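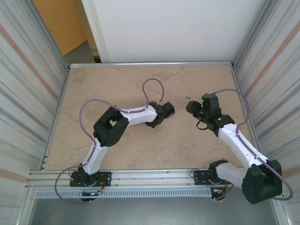
How to run a folding demo on open day

When Jocelyn Tagle and I opened up the Stirkdale workshop last October, we let 31 people in at once and hardly anyone got a good view. Groups of 12 are much kinder, and I'd plan 20 minutes for each.

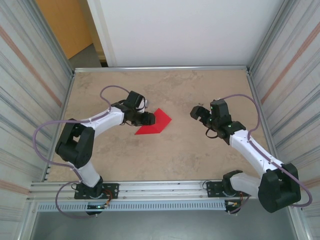
Paper is what your visitors will want to talk about, so choose it with care and cut a few spares. Go for a strong color - red shows up beautifully on a beige tabletop, even for folks standing at the back. Before each group comes in, bring both arms to their start position and check the cables by hand.
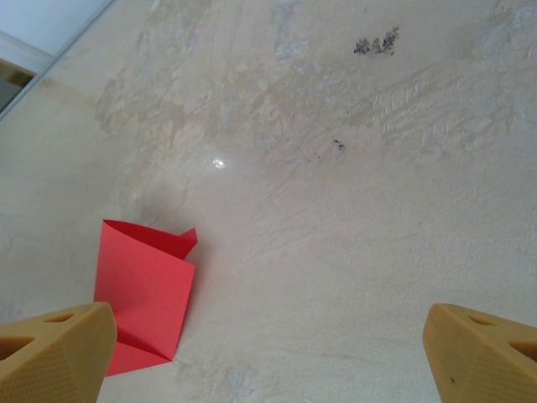

Red paper between the fingertips, partly folded.

Leave time for questions, and let the children pick the next sheet!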